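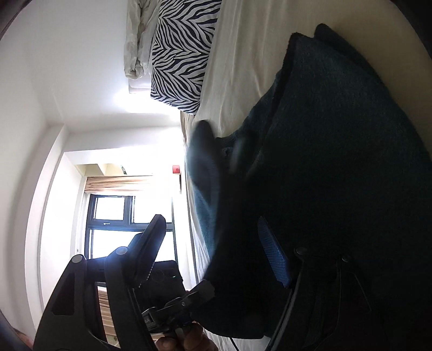 Figure 5.1. A pinch grasp on a fleece blanket, recorded with a hand-held gripper during a bed-making session.

Chapter 5
Learning from Hands That Hold Grippers

I spent most of my first year in robotics trying to get an arm to pick up a washcloth. I had a nice arm, a nice table, and a nice gray washcloth, and by spring I could get that one cloth off that one table pretty reliably. Then I took a dish towel from my kitchen, put it down in the same spot, and watched my policy grab air. I was so annoyed that I went home early and folded laundry (badly).

What bothered me was how little my robot had seen. Every demonstration it had ever learned from came out of one room, under one set of lights, with one piece of fabric. I'd taught it a room! So this chapter is about a different way of collecting demonstrations, where you leave the arm behind and carry only the gripper. A person holds it, squeezes it, and does the chore with it, and a camera riding along on the tool records everything. Later on, a robot wearing the same kind of fingers learns from those recordings.

Take another look at Figure 5.1. The blanket is dark teal fleece, and a tuft of it has been lifted up off the white sheet between the two fingers. The bedroom comes out sideways, with the window off to the left and the head of the bed along the top. New students always want to rotate pictures like this one before training on them. Please don't! A wrist camera on a robot rolls whenever the wrist rolls, and we want the policy to be comfortable with that. We'll come back to camera roll in Section 5.3, with some math, but the short version is that "up" belongs to the gripper and you should let it.

Notice too how much of the view is taken up by the tool itself. I used to think of that as wasted pixels. Orysia Pylypenko talked me out of it while we were both working on the Jilldale recordings, and she was right. The fingers are the one thing that looks nearly the same in every home, so they give the network something steady to measure against. When the pads are close together and there's cloth bunched between them, you have a visual hint about the grasp that doesn't depend on the color of anybody's bedding. We tried cropping the fingers out once. The policy got worse on blankets and much worse on pillowcases, and I have not tried it again.

Why bedding, though? Well, it's hard in useful ways. A blanket has no handle and no fixed shape, and the part you want to grab is often hiding in its own shadow. Look at the darker folds in the figure, where the teal goes almost navy. There's very little for a depth estimate to hang on to in there. Compare that with the lighter nap along the left edge, where the fuzz catches the daylight. And then you've got a zebra-print pillow sitting near the top, all bold stripes, which is just the sort of thing an image encoder loves to stare at even when the job has nothing to do with it. I'm fond of that pillow. It makes a good test of whether your model is paying attention to the right object, and you'll get to run that test yourself in the exercises.

Now for the catch. A person's arm can do things a robot's arm can't. We lean over the mattress, we twist, we flick a blanket so it lands flat. A recording of a lovely flick is useless if the robot on the other end would hit its joint limits halfway through. In the first round at Jilldale we didn't filter for this at all, and the robot we tested on, a Dellska arm, spent a lot of time politely refusing to move. Kyrylo Derkach wrote the filter we use now. It replays each hand path against a model of the target arm and throws out the stretches the arm couldn't follow. It's simple, it's slow, and it helped more than any change we made to the network.

The chapter goes in the order you'd do the work. Section 5.1 covers the tool and how to calibrate its opening width. Section 5.2 is about recovering the path of the hand from video, including what to do when a big plain sheet fills the view and your tracker gets lost. Section 5.3 handles camera roll, Section 5.4 the reachability filter, and Section 5.5 puts it together in a full bed-making policy. You'll want the rotation material from Chapter 3 fresh in your mind before you start on 5.2. If quaternions still make you queasy, go back and do the last two problems there first.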